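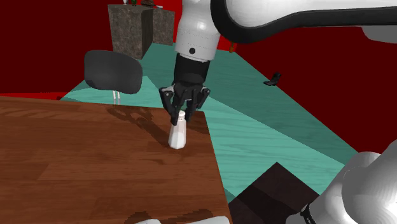
Plastau is a physics engine, a piece of software that other programs call on when they need to work out how solid objects move, bump into each other and come to rest. It doesn't draw anything by itself. A game or simulator tells it what is in the world, how heavy each thing is and what shape it has, and Plastau hands back the new positions a tiny moment later, over and over, for as long as the program runs.

Background

The engine grew out of an older library called Kistel, which was written to handle stacks of boxes and not a great deal else. Kistel was fast and very well liked by the people who used it, but it had trouble with round or uneven shapes, and a pile of mixed objects would often shiver in place when it should have been sitting still. Plastau kept Kistel's file format, so older projects can still be opened, and replaced nearly everything underneath.

How it works

Each step of a Plastau simulation has 2 stages. In the first, the engine looks for pairs of objects that might be touching. It wraps every object in a simple invisible box and compares the boxes, which is much quicker than comparing the real shapes, and it throws out every pair whose boxes are clearly apart. In the second stage it takes the pairs that are left, finds the exact points of contact, and works out the pushes and friction needed to keep the objects from sinking into one another.

This second stage is where most of the time goes. The pushes all depend on each other (the bottom book in a pile feels every book on top of it), so the engine goes around the whole group several times, getting a little closer to a good answer on each pass. The usual setting is 10 passes. Fewer passes make a program run faster but can leave tall piles feeling soft and springy, and anybody who has watched a virtual tower slowly slump over will know the look!

Sleeping objects

Objects that have stopped moving are put to sleep, meaning the engine leaves them alone until something touches them. A world of 3000 objects can run quite comfortably on an ordinary home computer if only 300 of them are awake. Waking is passed along from neighbor to neighbor, so pulling a block out of the bottom of a wall wakes the blocks resting on it as well.

Tools and add-ons

Mengal is the companion viewer, used to pause a simulation, step through it slowly and show contact points as small colored dots. Taltthorpe is a separate add-on for ropes, cloth and other bendy things, which the main engine treats only in a very basic way. Both are installed separately and both read the same project files.

See also

Collision detection
Rigid body
Game engine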